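Filed under: Build tools > Dependencies and lock files

Should we commit the lock file for a shared library?

tirnari_dev
We have a small library called Boridik that gets pulled into 8 internal services. At the moment the lock file is in .gitignore. Last month a minor release of something three levels down broke our test run and I lost most of an afternoon finding it. I'd like to commit the lock file. A colleague says you never do that for libraries.

pkell
Your colleague is repeating old advice. Commit it. The services ignore it when they install your package anyway, so it does them no harm.

mossgate
I disagree. If your tests only run against pinned versions, you won't see a breakage until one of the services does. We had that with Lund and the first we heard of it was a bug report in February.

pkell
Then run a second job without the lock file. Ours goes off at 2 in the morning and takes 7 minutes.

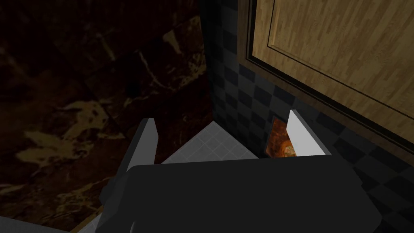 Does the second job block a merge if it fails?

It only posts a warning to the channel, and whoever is on rota opens a ticket.

mossgate
And do people read the warnings? In my last place they piled up until somebody muted the channel.

pkell
Most of them get read. I wouldn't claim all.

hobday77
We do the same on Rotar, but the unlocked job opens the ticket itself. The script is under 200 lines. One thing to watch: clear the package cache first or you'll be testing old versions and it will look fine.

tirnari_dev
Thanks. I'll commit the file this week and copy the ticket idea. Mossgate, I take the point about ranges, ours are far too loose.

mossgate
Fix those first, then. I'd still leave the lock file out.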